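From: Rafferty Begay
To: Drultcombe Hall list
Date: April 7, 2021
Subject: Re: Lights in the big room

On the Drultcombe list, Mbeki wrote:
> Does anyone know if the long lights in the big room all come on
> from the one switch now? In January we had half of them on and
> the other half sulking, and I'd like to book the room for the
> repair evening if people can see what they're soldering. Also is
> there still money in the pot or did the heater eat it?

Hello Mbeki, hello all,

Money first, as it's the quick one. The pot stands at £2772, and £1000 of that is promised to the roof, so please don't all rush at me with catalogues! The heater came out of last year's money.

As for the lights, I went in with my flask and had a good old play with the switches (there are 2 by the door and I can never remember which is which, so I've put a bit of tape on the left one, which does the long lights). I stayed for an hour or so and got some sorting done while I was at it.

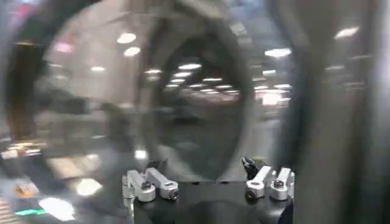
Rafferty Begay

Plenty of white lights showing, anyway, and several of them are long ones. I know some of you find them a bit harsh, and I do too after a couple of hours, but for fiddly work I'd sooner have too much than too little. Niltton offered us a pair of desk lamps and I've said yes please, they can live in the tall cupboard with the extension leads.

If you do book the repair evening, could you put it in the diary under Skillia so it doesn't get muddled with the sewing lot? They've got the same room the night before and last time we ended up with 2 groups and one kettle, and I'm still hearing about it.

Oh, and whoever has the long screwdriver with the yellow handle, can it come home please? I wanted to tighten the cupboard hinge and had to make do with a butter knife, and the door still hangs a bit.

I've got the spare key until the end of the month, so shout if you want to get in and try the lights yourself.

Cheers,
Rafferty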